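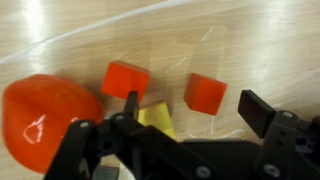
I'm Raquel Bragança and I run Ronadeck, a small family daycare at 15 Torres Street, Govimcombe. I started out with five kids and a borrowed high chair, and these days there are 29 families on the books across the week (not all at once, thank goodness!). We're big on plain, sturdy play here, so expect light timber tabletops with a few scuffs and scratches on them, and bright red things to grab and stack and argue over. I've never been one for a spotless playroom, and my mum friends will tell you my own kitchen is worse.

Before this I did nine years in the toddler room at a big centre over in Fludley. Loved the kids, didn't love the paperwork or the drive. When my partner Duarte Morais and I bought our place, his dad Adelino came up to look at the old garage and had the walls lined before we'd even settled on a colour. It's been the playroom ever since -- warm in winter, a bit of a sweatbox in February, so we head out under the jacaranda by ten. 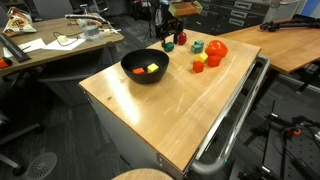 Rachid Ashour joined me as second educator in October, and the little ones would follow him anywhere. He does the cooking on Mondays and all the veggie garden, and he's got even our fussiest eaters onto zucchini slice. I do stories, sleeps and the dreaded nappy roster.

We're open Monday to Thursday, 7.30 till 5.30. Bring a hat, a spare set of clothes and a sheet for the cot, all named please -- I've got a whole tub of mystery socks already. If you'd like to come and have a sticky beak, give me a ring after lunch when the kids are down and we'll find a morning that suits.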